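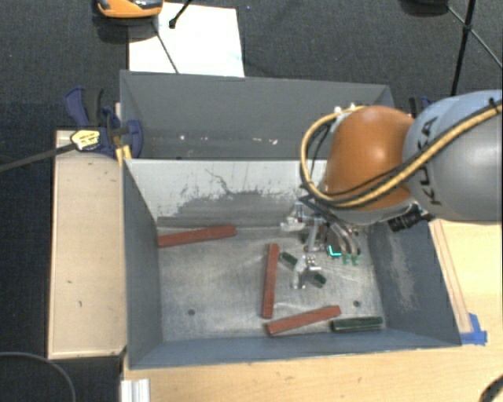 A KUKA arm lowers its gripper into a metal bin holding long red blocks and dark green ones.

The easy part is still the hard part

Every January I get the same pitch with a different logo on it. This year it came from Deller, and before that from Trateck. The machine is ready for the shop floor now, the pitch goes, and the kitchen is next. I spent 16 years buying equipment for small plants before I started writing about it, and I would like somebody to define "ready."

Bin picking is a fair place to start. You have parts in a bin and you want them somewhere else. A temp worker gets shown this job once, at seven in the morning, and is bored by seven fifteen. For an arm it remains a project. Look at what is being asked in the photo: plain blocks, strong colors, shallow mess, metal floor. A block lying against a wall leaves little room for a finger, and scratched, dull metal is the sort of surface that gives cameras trouble. Now swap the blocks for what I used to buy, which was oily brackets that hook into each other, 2,200 to a crate.

Then there are the clamps. One has hold of the corner where the two bins meet, and there's blue tape on the wood down by the front one. I have no complaint about that, it's how I would set up a test too. But my sister's laundry is not clamped to anything. Her dishwasher rack slides, her forks nest, and the dog moves the chairs.

The sales people at Kurden once told me their cell had made 500 picks in a row without a miss. Fine. I asked what happened on the next one and was told that someone walks over and clears it. Who? That person has a wage, and it was missing from the payback sheet. When we ran a trial of our own on a Kinoshita cell we logged 1,365 attempts, and the figure I cared about was how often a human had to leave another job to go help. It was often enough that we kept the human and sent back the cell.

I don't think this is a fraud. Arms weld and stack pallets better than we do, and grasping has improved a good deal since my buying days. Some shops with one part and steady volume should probably sign. But folding a fitted sheet, or emptying a sink with a knife somewhere at the bottom? Show me a full week of it, unedited, in a house the engineers have never visited, and I'll take the meeting.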